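Last updated 2/7/21

# Draft Automated Systems Rules: questions from member businesses

These answers are for firms that belong to the Dumham Business Association. They cover the consultation on the draft Automated Systems Rules and the response we are putting together. They are general guidance and do not replace legal advice.

## The consultation

### What is being consulted on?

The draft rules would set duties for anyone who supplies or uses software that makes or supports decisions affecting people. The main duties are keeping records, telling people when a decision has been made with the help of software, and giving them a way to ask for a review by a person.

The draft does not set technical standards. Those would come later in separate guidance, and we have asked to see an outline of it before the rules are made final.

### Does it apply to small firms?

Yes, with some relief. A firm with fewer than 11 staff would not have to publish a yearly statement or name a responsible officer. It would still have to keep records and answer requests for review.

We think the threshold is too low. Many of our members have one or two people more than that and no one whose job is compliance.

### What counts as an automated system?

The definition in clause 3 is wide. It takes in any software that "produces a score, ranking, recommendation or decision from data". Read literally, that would cover a spreadsheet that sorts job applicants by postcode, or a till that suggests a discount.

Our draft response asks for the definition to be tied to the effect of the decision. A system that helps to decide whether someone gets a tenancy, a job or credit should be covered. A stock reordering tool should not.

### We only buy software in. Are we a supplier or a user?

In most cases you are a user. You become a supplier if you sell the software on under your own name or change it in a way that alters its results. The draft does not say how much change is needed. Several members have asked whether adjusting the settings counts, and we have put that question in our response.

### What if our software comes from abroad?

The duties on users apply wherever the software was made. If the overseas supplier has no office here, the importer or reseller would take on the supplier's duties. If there is no importer or reseller, clause 14 passes some of those duties to the user. Check your contracts for who has to provide technical documents and how quickly.

## Records and reviews

### What records would we have to keep?

For each system within the rules you would need:

- its name, version and supplier
- what you use it for
- the kinds of data you put into it
- the dates it was switched on, changed or withdrawn
- any complaints or review requests, and what you did about them

Records would have to be kept for 6 years after the system is last used. We have asked for this to be cut to 3 years, to match the time limit for bringing a complaint under the same draft.

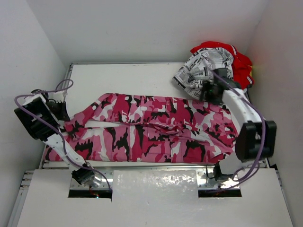
Records can be kept on paper or electronically. There is no set form. If you already keep an asset register, you can add the extra columns to it, provided an inspector can be given a copy of the relevant entries without the rest.

### Do we need to record every single decision?

No. The draft asks for a record of the system, and for individual decisions only where someone has asked for a review. You would, however, need to be able to find the data used for a decision if a request came in. Firms that delete data quickly for privacy reasons should look at clause 9, which does not sit well with existing data protection duties. We have raised this too.

### How long would we have to deal with a review request?

You would have to acknowledge it within 3 working days and give a reply within a month. The reply must say who looked at the decision again (by job title, not by name), whether it was changed, and the main reasons.

### Can we charge for a review?

Not for the first request about a decision. A reasonable fee could be charged for repeat requests about the same decision. The draft does not say what is reasonable.

### Who would carry out checks?

The regulator would be able to ask for records in writing. Visits would need notice except where there is evidence that records are being destroyed. Local trading standards officers would have no powers under the rules as drafted.

## Costs and penalties

### What will it cost?

The consultation paper puts the first-year cost for a typical small user at £3,823. It does not explain how the figure was reached. It appears to leave out staff training and any fee a supplier charges for providing documents.

If you have worked out your own likely costs, please send them to us. We do not need a full breakdown. Staff time and outside fees as two separate totals would be enough.

### What are the penalties?

A first failure to keep records would lead to a written warning. Fines could follow if the problem is not put right by the date in the warning. Giving false information to the regulator would be an offence from the start, with no warning stage.

### Can we insure against fines?

Ask your broker. Some policies cover the cost of dealing with an investigation but exclude the fine itself.

## Our response

### Who is drafting it?

The policy office, with written comments from members. Previtz, Grarker and Harms have each sent detailed notes on how the rules would affect them, and have agreed to be named as contributors. Other firms can be named or left anonymous.

### Do all members agree?

No. Most want a narrower definition and a higher staff threshold. Grarker supports the wide definition, on the grounds that its customers already ask for this level of record keeping and a common rule would be easier to follow. Harms would like the supplier duties to be stronger, so that users can rely on the documents they are given. Both views are set out in an annex to the draft.

### Can we send in our own response as well?

Yes, and we encourage it. A response from a single firm with details of how it uses software is often more useful to officials than a general one. You are welcome to copy any part of ours. If you do, please change the opening paragraph so that it does not appear to come from the Association.

### I missed the members' meeting in June. Are there notes?

Yes. They are in the members' area under "Policy", along with the slides and a list of the questions asked. If you cannot log in, email the office from your registered address and we will send a copy.

### Will our comments be made public?

Comments sent to us are not published unless you agree. The final response will be public. Responses sent straight to the consultation team may be released, so mark anything commercially sensitive and say why it is sensitive.

### When would the rules start?

No start date has been set. The paper suggests a gap of 11 months between the rules being made and the duties taking effect, with systems already in use given longer. We have asked for existing systems to be exempt until they are next replaced or substantially changed.

### Should we do anything now?

Nothing is required yet. A list of the software you use to make decisions about customers, tenants, applicants or staff would be a sensible start, and you will need one whichever version of the definition is adopted. A blank template is available from the policy office on request.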